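Skeller two-finger gripper kit, trial unit: pre-run inspection checklist
Site: Liststead demonstration room
Inspected by: Shanthi Majumder
Reviewed by: Rodrigo Pastor
Date: 2021-03-21

1. Mounting
Wrist flange bolts torqued and marked: Pass
Cable strain relief: Pass
Comment: Supplier's hex key is too short for the rear bolt. Own tool used.

2. Stop functions
Emergency stop, fixed station: Pass
Emergency stop, handheld: Pass
Restart requires manual reset: Pass
Comment: Handheld cable has worn grey sheathing near the plug. Replace before September.

3. Jaws
Fingers parallel through full stroke: Pass
Pads free of cuts: Pass
Grip force limit set: 55 N
Comment: Limit was 326 N as delivered. Not acceptable for household appliances. Quote from Arrieta should state the default setting.

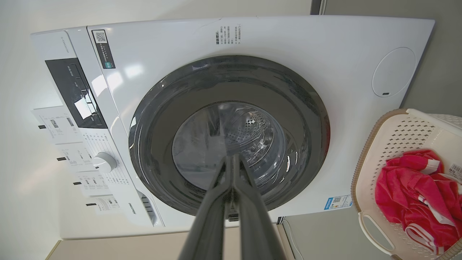
4. Approach to appliance door
Speed limit active inside work zone: Pass
Contact detection on glass: Fail
Clearance to loose items: Conditional
Comment: Contact detection tripped late on two of the test approaches. Retest at lower speed with the jaws nearly closed. Fingertips pointing into the door glass are the worst case, as the curved dark ring gives the depth sensor a poor return. The laundry basket is to be moved outside the swept area before the retest, cloth included. Paper tags clipped to the control panel are to be removed or taped flat.

5. Software
Version matches release note: Pass
Event log exported: Pass
Comment: Log holds 1268 entries and takes up to 29 seconds to export. Nolura viewer opens it without conversion.

6. Documents
Risk assessment on file: Pass
Spare parts list: Missing
Comment: Requested from Skeller. No reply yet.

Result: Not released for unattended use. Supervised runs permitted once item 4 has been retested and signed by R. Pastor.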